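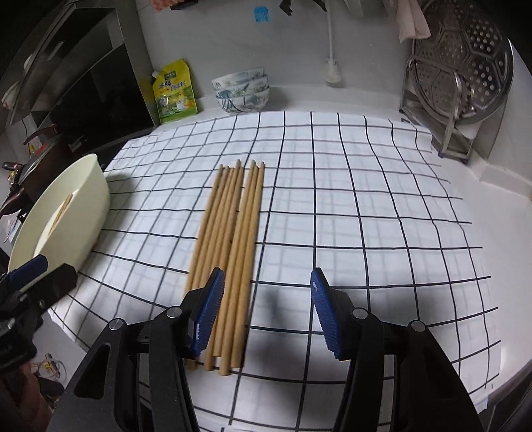

Lejla Dimitriou wrote in to ask whether bundled chopsticks should be labeled one by one or as a group. The labels follow the group. If sticks lie side by side and touching, they get one label, even when the tips are uneven.

Hindance Table Notes, README

What this is
Notes and labels for 1,823 pictures of chopsticks, bowls and cloths on a kitchen counter. The subject is sorting and putting away small tableware.

Labels
bundle – two or more sticks lying together
single – one stick with cloth showing on both sides
in_bowl – any stick standing or leaning inside a bowl
cloth – the table cloth, plain or printed

A gap between two bundles makes them two bundles, however thin it is. Sticks partly hidden behind something else keep their label. Do not guess at the number of sticks in a bowl, just use in_bowl once.

Known problems
86 pictures have the bundle label where single is correct. Wrinkles in the cloth were sometimes marked as gaps. Both are fixed in the December version.

Files
labels.csv has one row per picture. notes.txt has free comments, and 7 of those are still in draft form.

Contact
Ustyna Kushnir keeps the label list. Send corrections with the row number from labels.csv.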